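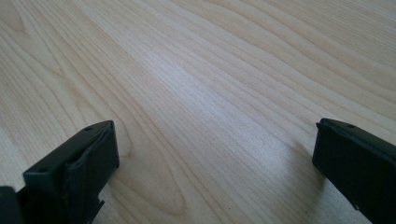

Can I use ordinary furniture spray on a pale wood tabletop?
Leave it in the cupboard. A cloth wrung out in warm water with a drop of washing-up liquid, wiped along the grain, does the daily work, and a dry cloth afterwards does the rest.

Ticket 141
Product: Fonby table, pale finish
Raised by: Aleksandra Kaczmarczyk
Opened: 25th October
Subject: Top goes dull and grabs at things
Status: Closed

Customer's report
I have had the table since September. It was lovely for a fortnight. Now the top has a film on it that comes back every time I clean it, and I clean it a great deal. If I slide a sheet of paper across, it slides for a bit and then stops, as if it has thought better of it. When the light comes in low there are smears in every direction. I have tried Narkari polish, then more Narkari polish, then vinegar. My sister says it is the wood. My sister has a glass table and is not to be trusted on this.

Reply 1, Miken support desk
Thank you for the thorough account. Before we go any further, please stop polishing. We know this is hard.
Could you tell us how often the polish has gone on, whether anything was wiped off in between, and whether the dull patches are all over or mainly where people sit? Please also press a fingertip on the worst bit for a few seconds and tell us if it leaves a mark.

Customer
Daily. Twice if there were visitors. Wiped off with the same cloth I put it on with, which I now see written down and would like to withdraw. It is all over but worst in the middle. Yes, there is a fingerprint, and a very good one. The police could use it.

Reply 2, Miken support desk
That is polish sitting on top of polish. The table leaves us with a sealed finish, so there is nowhere for it to sink in and it simply piles up. The finish underneath is very probably fine. Please try the following on a corner first:

Warm water, a small squirt of washing-up liquid, soft white cloth wrung out hard.
Wipe along the grain. On a veneered top it wanders about a good deal, so go with the general drift of it and don't try to follow every loop.
Rinse the cloth and change the water when it goes grey. It will go grey.
Dry with a clean tea towel before moving on to the next patch.

No vinegar, please, and no scouring pads of any colour.

Customer
Corner done. It went grey at once. I changed the water 7 times on the whole top and I would rather not discuss the colour of the first bowl. Smears gone, paper slides the full length and off the end. There is still one patch in the middle that looks whitish. Moved my head and it moved too. Is that damage?

Reply 3, Miken support desk
If it moves when you do, it is the window. A satin finish throws back a soft pale band when the light comes across it, and it washes out the grain while it's at it. Draw the curtain and look again. A real heat or water mark stays where it is.

Customer
Drew the curtain. It has gone. I feel slightly foolish but the table looks very well. One rough spot is left near the edge, the size of a lentil. A man in the Magyar hardware shop sold me some 400 grit paper for it.

Reply 4, Miken support desk
Please put the sandpaper in a drawer and lose the key. The veneer is thin and you would be through the seal before you noticed. Hold a warm damp cloth on the spot for 3 minutes and then rub with your thumbnail through the cloth.

Customer
It was jam.

Desk note
Closed at customer's request. Cause: build-up of polish, plus jam. No fault with the top, no replacement sent. Care leaflet posted again, as the first copy was being used as a coaster - which is, to be fair, on page two. Customer asks what she should do with the rest of the polish. Suggested the sister.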